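Can a Gripper Put the Markers Away? How to Run the Tidy-Up Test
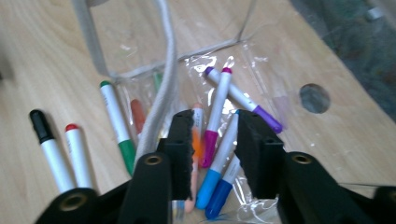

Photo: Vilutora

Clearing markers off a table is a small chore, and a useful one for judging whether a machine is ready for household work. The items are light and nearly identical in shape, and they roll. The test below is the one we use at Skokden before trying harder jobs.

What you need

A two-finger gripper with foam pads, a wood table, a set of capped markers in mixed colors, and a clear plastic bag with a cord. Start with the hand-held version of the gripper. A person works it first, and the arm gets the same fingers later.

Setup

1. Lay the bag flat. Do not smooth it out. Crinkled plastic throws reflections, and the vision system has to cope with them.
2. Leave some markers loose on the wood and let others cross each other on the bag.
3. Check the pads. Ragged foam edges can catch on a barrel. Replace pads every 500 grasps, or sooner if the foam lifts.

Running the test

4. Record 8 hand-held runs before the first arm run. Vary the starting layout each time.
5. Close the fingers slowly. With crossed markers, the usual result is a bunch instead of a single item. Log it as a multi-grasp – do not reset.
6. Lift straight up and pause. Markers held at different angles touch the foam along different lengths, and the ones with the shortest contact tend to slip first.
7. Release over the bag opening. Keep the cord clear of the fingers.
8. Stop the run at 600 seconds, finished or not.

Scoring

Score each marker separately: in the bag, on the table, or on the floor. A multi-grasp counts as a success only if every marker in it reaches the bag. Markers seen through the plastic at the start are already inside and are left out of the score.

Where things stand

Our Kellon arm has logged 524 runs. It handles loose markers on bare wood well. Crossed markers are unreliable, and opening a limp bag without help is still beyond it. The Semeniuk controller improved the grip force but did nothing for the bag. For now, a person opens the bag and the arm fills it.

Updated 6/13/26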